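Zu Besuch bei Leif Thygesen in Mesum

Die Werkstatt von Leif Thygesen liegt hinter einem Hof in Mesum, und wer sie betritt, riecht zuerst den Karton. Seit April führt er hier die kleine Packstelle der Firma Indmont. Früher hat er bei Castillo im Versand gearbeitet, mit neuen Schachteln von der Palette. Heute benutzt er fast nur Karton, der schon einmal unterwegs war.

"Am Anfang habe ich alles behalten", erzählt er. "Jedes Stück, auch das kleinste. Nach 2 Monaten konnte ich die Tür nicht mehr richtig öffnen." Jetzt hat er eine Regel: Was kürzer ist als 60 Zentimeter, wird Polster, alles andere wird noch einmal geprüft.

Für die Prüfung legt er das Stück flach auf den Tisch und schaut zuerst die Kante an. "An der Kante sieht man die Wellen. Wenn sie zusammengedrückt sind, trägt der Karton nichts mehr." Eine eingerissene Ecke stört ihn dagegen wenig. Die schneidet man ab, meint er, und das Stück ist dann eben ein bisschen kleiner.

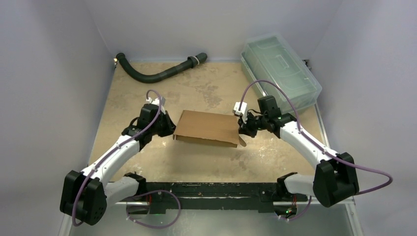 Was in die Schachtel kommt

Verschickt werden vor allem Ersatzteile, die der Händler Walarbridge bestellt. Für die meisten Sendungen genügt ein Zuschnitt von 46 mal 100 Zentimetern, den Thygesen um das Teil herum faltet. Klebeband nimmt er aus Papier, auch wenn es beim Abreißen mehr Geduld verlangt.

Ich frage, ob sich Kunden über den gebrauchten Karton beschweren. Er überlegt eine Weile. "Einmal hat ein Herr geschrieben, dass eine fremde Adresse darauf stand. Damit hatte er recht. Seitdem drehe ich die bedruckte Seite nach innen."

Zum Schluss zeigt er mir noch sein Messer, dessen Klinge er am Morgen gewechselt hat. Mit einer stumpfen Klinge, sagt er, reißt der Karton, und dann muss man von vorne anfangen.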